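How I Sharpen My Kitchen Knives on a Whetstone
Posted 1/28/24 in Kitchen Basics

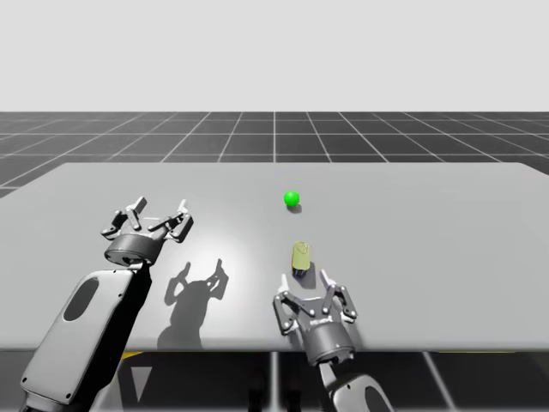 How often should you sharpen a kitchen knife?
For a home cook who makes dinner most nights, every few months is plenty. I do mine when a ripe tomato starts squishing under the blade before the skin gives. If you hone on a steel in between, you can stretch it longer.

I put off learning this for years and just paid the knife guy at the Idley market, who did a nice job but only shows up in September (and took an alarming amount of metal off my favorite paring knife). So I bought a two-sided stone, a Matubbar, 1000 grit on one side and 4000 on the other, and ruined nothing! It took me a couple of tries to get a decent edge, and now I kind of look forward to it.

What you need

A two-sided whetstone, medium and fine
A damp dish towel
A bowl of water
A dull knife you don't love too much, for your first go
An old newspaper

Getting set up

Read the booklet that came with your stone. Mine wants a soak, so it sits in the sink for 15 minutes, until the bubbles stop coming up. Some stones only want a splash of water and can crack if you leave them under, so do check. Fold the towel, lay it on the counter, and set the stone on it with the coarser side up. Give it a shove. If it slides, refold the towel and try again.

Finding the angle

This was the part that scared me. Most Western-style knives like something between 15 and 20 degrees, and I can't eyeball a degree to save my life. What I do is hold the blade straight up on the stone, tip it halfway over (that's 45), then halfway again, and then a hair lower. Good enough! Holding the same angle the whole time matters a lot more than picking the perfect one. If you're worried, color the very edge with a marker and take a few light strokes. Ink left right at the edge means you're too flat. Ink gone only at the very edge means you're too steep.

Sharpening

Wet the stone. Put the heel of the knife down near one end, rest two or three fingertips on the flat of the blade, well back from the edge, and slide it along so you work from heel to tip. Press about as hard as you'd press on a sponge. I keep going on one side until I can feel a burr, a tiny rough lip on the opposite side. You check by brushing your thumb away from the edge, never along it. On a really dull chef's knife that's some 11 passes for each section of the blade, and on my little Flandia utility knife it's more like 6.

Then flip the knife and raise a burr going the other way. My left hand is hopeless, so I keep the handle in my right hand and turn the blade around. The gray mud that builds up is fine, leave it there and add a few drops of water when the stone looks dry.

Now turn the stone over to the fine side and do the whole thing again with a lighter touch. I finish with 4 very gentle strokes, switching sides each time, to get rid of what's left of the burr.

Testing it

Wash and dry the knife, then slice down through a sheet of newspaper. If it snags in one spot, go back to the fine side and work just that bit.

Cleaning up

Rinse the stone, rub off the mud with your fingers and let it air dry for a day before you put it away. I stuck mine back in its box damp once and it smelled like a basement until spring. Serrated knives need a different tool altogether, so my bread knife still goes to the shop on Rirnberg Street.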